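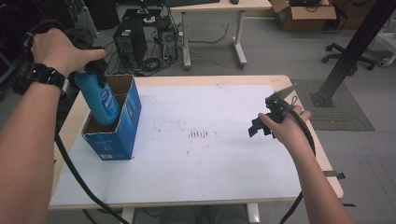 Packing and Dispatch Assistant (part-time)

Berkix, Unit 53, Vahidi Yard

We sell bottled goods and gift boxes by post and need another person on the packing tables. The job is 20 hours a week over four mornings, 8 am to 1 pm, with a paid break at half past ten. It is a permanent post after a three-month trial.

What you will do

Pick orders from the shelves using a printed sheet. Make up boxes, fit the dividers and pack each order. Check the address label against the sheet before sealing. Stack finished boxes on the trolley for the noon collection. Sweep your area at the end of the shift.

In June we take on the Zostico orders as well, so expect a busier month. Extra hours will be offered then but you do not have to take them.

What we need from you

You should be able to stand for most of a shift and lift boxes up to 12 kg. You need to read English well enough to follow an order sheet. Packing work elsewhere is useful but we will train you. No driving licence needed. The 410 bus stops at the yard gate and there is a covered rack for bikes.

Pay and holidays

£13.10 an hour, paid every four weeks. Holiday is 5.6 weeks a year, pro rata. Work shoes and gloves are supplied. Staff get a quarter off anything we sell, apart from the Rasico range.

How to apply

Send a short letter or a CV to Elaheh Karimi at the address above, or hand it in at the front desk before 1 pm. Please quote job number 989 and say which mornings you cannot work. Closing date 26th February. Interviews last half an hour and include a short packing task.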